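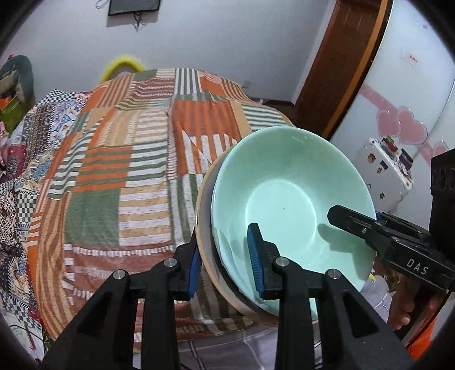

How to see the nodules on clover roots (and tell whether they're working)

If you have a patch of white clover in the lawn, you have a small fertilizer works under your feet, and you can have a look at it with a trowel and a kitchen knife. I've done this with my own kids and later with half the kids on our street in Mevdale, and I still get a little thrill out of it every time!

Pick a plant that has been growing a good while and looks healthy. Late spring is best, when the soil is soft and the clover is growing fast. Push the trowel in a hand's width from the stem, all the way round, and lift the whole clump. Please don't pull it up by the leaves – the nodules come off very easily, and you'll be left holding a bare root and wondering what all the fuss was for.

Stand the clump in a bucket of lukewarm water for 30 minutes. Then swish it gently and let the soil drop away by itself. Change the water if it gets too muddy to see through, and go on until the fine roots are clean.

Now spread the roots on a white plate. You're looking for little bumps, smaller than a grain of rice, stuck to the sides of the roots. Bacteria live inside them, taking nitrogen from the air and passing it to the plant in exchange for sugar. Swellings that are part of the root itself may be something else (root-knot nematodes, for instance), so try rubbing one. A true nodule rolls off under your thumb.

Slice 3 of the bigger ones in half and look at the color right away. Pink or red inside means they're busy. White usually means young, and green or brown means they're past it. The pink comes from a substance much like the one in our own blood, and I do love telling children that.

Replant whatever you haven't cut up, and water it in well.

Last updated April 4, 2021

296 shares | 3 comments

Poleo: Does this work with peas? Ours are just coming up.

Hala Yammine: It does, and pea nodules are bigger. Wait until just before they flower.

Katiyar: Mine were all white. Will try an older plant next time.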